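**Dovby project – progress report, hand-held demonstrations**
Melahat Şimşekoğlu and Bukola Olaniyan
2024-12-08

## What we set out to do

The goal for this half of the course was to record a person doing a household sorting task with a hand-held gripper, then train a policy on the recordings. In October we tried driving the arm by remote control instead. It was slow, and Bukola's grasps kept landing short of the object. We dropped it after 4 sessions.

## Recording

We record in homes, with whatever is already lying there. The operator holds the gripper, picks an item out of a container, puts it down on a cloth and starts again. A second person keeps notes on failed grasps. One recording is one pick and one place – anything longer gets split afterward.

Small boxes have been the easiest items so far. Tied plastic bags are harder. The fingers close on a fold, the bag shifts, and the operator corrects by turning the wrist, which the arm can't always copy. We threw out 11 recordings for this reason.
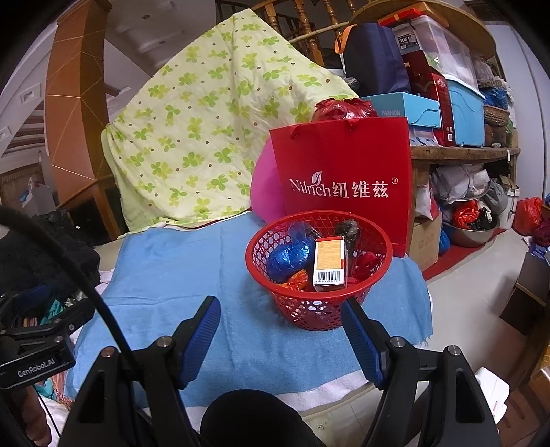 *Figure 1. Gripper fingers facing the red basket, with a small box and several plastic bundles inside.*

## Problems

- Shiny plastic confuses our tracking when the lamp is close.
- Operators move faster than the arm can. We now play back every recording at the arm's speed limit before keeping it.
- Melahat and Bukola approach the basket from different sides, so the two sets need to be balanced.

## Next

We will record 9 more sets with bags only and retrain. The Innes arm is booked for the playback tests.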